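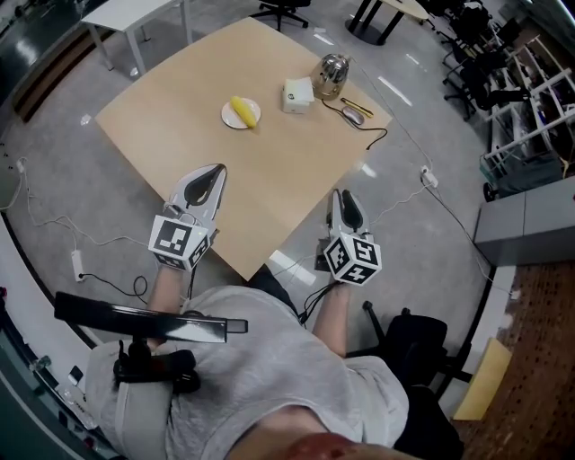
Corn is grown on every continent except Antarctica, and it reaches people in more forms than any other grain. Most of it is never eaten from the cob. It is dried, shelled, and sold by weight, and then it becomes animal feed, starch, syrup, oil, or fuel. The ear most of us know best, yellow and served whole on a round white plate, belongs to a small branch of the crop called sweet corn. Sweet corn is picked while the kernels are still immature and full of sugar. Field corn stays on the stalk until the kernels are hard and dry. The two are the same species, and a person who has only seen one of them may not recognize the other.

## Chapter 8: From Field to Market

In Chapter 7 we followed a single crop through its growing season. This chapter starts at harvest and ends when the grain is sold. Along the way we will look at drying, storage, grading, and price, and at the people who make decisions at each stage.

Our main case is the farm district of Birnedley, where 23 growers share a drying floor and a storehouse. Most of them plant both kinds of corn. The sweet corn goes to the morning market at Tinport and has to be sold within a day or two of picking. The field corn can wait. How long it can wait, and at what cost, is the question behind much of this chapter.

Akosua Yakubu farms on the eastern side of the district. In one recent season she stored 400 sacks of field corn and sold none of it until January, when the price had risen. Her neighbor Obed Nutsugah sold his whole crop at harvest. He needed the money for school fees and a pump repair, and he had lost grain to weevils the year before. Both choices made sense. Section 8.3 works through the figures for each farm, including storage fees and the weight lost in drying.

Moisture matters more than anything else in the early weeks. Grain that goes into the sack too damp will heat up and grow mold — sometimes in the middle of a stack, where it is hard to find. Section 8.1 explains how moisture is measured and why buyers lower the price for wet grain.

### Terms to know

- **Shelling:** removing the kernels from the cob
- **Moisture content:** the share of a grain sample's weight that is water
- **Grade:** a rating based on damage, foreign matter, and other measures of quality
- **Spot price:** the price paid for grain delivered now

### Before you read

Find out where the nearest grain buyer or feed store is and what unit it uses for corn. Write down the price and keep it. You will need it for the exercise at the end of Section 8.2.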